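Questions we get about keeping bees, mostly from folks thinking about their first hive

**Do I need a lot of land?**

Not at all! We started behind the garage on a lot that was mostly driveway, and the bees did just fine. They'll fly a couple of miles for flowers if they have to, so your neighbors' yards count too (a jar of honey over the fence goes a long way). Do check your town's rules before you order anything -- ours wanted the hive set back from the property line.

**How many bees come in a package?**

The usual one is 3 pounds. Our first was a little smaller than we had pictured, and by summer we were scrambling for another box to put them in.

**One hive or two?**

Two, if you can swing it. I know that doubles the cost, and I grumbled about it myself, but when one colony looks poorly you have another to compare it with, and you can move a frame of brood over to help. Martti Turunen talked me into it our second spring and I've thanked him many times since.

**Will we get honey the first year?**

Maybe a little, maybe none. The bees have all that comb to build, and they need their own stores for winter. We left everything in the boxes our first fall and bought honey at the farm stand like everybody else.

**What about stings?**

You'll get some. Wear the veil every time, even for a quick peek, and move slowly. If anyone in the house has had a bad reaction before, please talk with a doctor first.

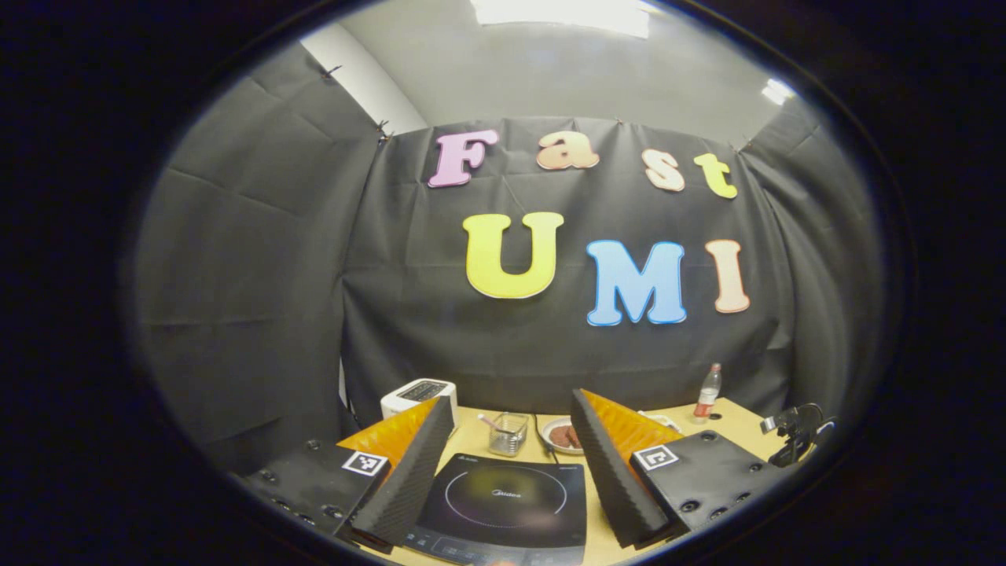
**When should I order?**

Earlier than feels sensible. We put our order in by December, while the garden is asleep and there's time to paint boxes in the basement.

**Do I have to feed them?**

A new package, yes -- plain white sugar and water, equal parts, until they stop taking it. Keep the feeder inside the hive if you can, or you'll be feeding every wasp in the county.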